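¿Por qué das vueltas más rápido cuando encoges los brazos?

¿Te has sentado alguna vez en una silla giratoria y has dado vueltas hasta que el techo parecía un remolino? ¡Pues estabas haciendo física! Y de la buena, de la misma que usan las patinadoras, los gatos cuando caen y hasta los planetas.

Vamos a empezar con una palabra un poco larga: inercia. Quiere decir que las cosas son algo cabezotas. Si están quietas, quieren seguir quietas, y si se mueven, quieren seguir moviéndose. Con los giros pasa lo mismo. Una peonza que gira quiere seguir girando, y solo se para porque la punta roza con el suelo y el aire la va frenando poquito a poco.

Ahora viene lo más divertido. Imagina a una patinadora que gira sobre el hielo con los brazos abiertos. Va tranquila, casi despacio. De pronto pega los brazos al pecho y... ¡zas! Gira tan deprisa que ya no le ves la cara. ¿Quién la ha empujado? ¡No la ha empujado nadie!

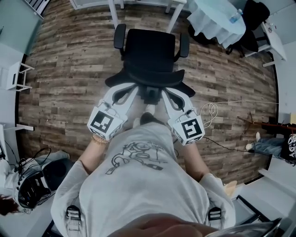 El secreto está en lo lejos que queda el peso del centro. Cuando los brazos están estirados, las manos tienen que recorrer un círculo muy grande en cada vuelta. Cuando los encoges, el círculo se hace pequeñito y todo el cuerpo gira más rápido. Los científicos lo llaman «conservación del momento angular» — un nombre larguísimo para una idea que puedes sentir en tu propia barriga.

¿Quieres probarlo? Pide a una persona mayor que te acompañe y busca un sitio despejado, sin mesas ni esquinas cerca.

Siéntate bien en el centro de una silla que gire, con la espalda apoyada y los pies levantados. Coge un libro en cada mano, que no pesen mucho, y estira los brazos hacia los lados. La persona mayor te da un empujón suave. Cuando ya estés girando, acerca los libros al pecho. ¡Notarás el acelerón enseguida! Luego vuelve a abrir los brazos y verás cómo la silla se calma. Con 4 o 5 vueltas es suficiente, y antes de levantarte espera a que se te pase el mareo.

¿Y por qué te mareas? Dentro de cada oído tienes unos tubitos diminutos llenos de líquido. Al girar, ese líquido se va moviendo contigo, y al parar sigue dando vueltas un ratito, ¡porque también tiene inercia! Tu cerebro cree que aún giras, pero tus ojos le dicen que no. Menudo lío.

Trudy Maihi, que prepara los experimentos del taller Hutora, propone otro reto: repetirlo sin libros y comparar. ¿En qué caso se nota más el cambio? Apunta primero lo que crees que va a pasar y después haz la prueba.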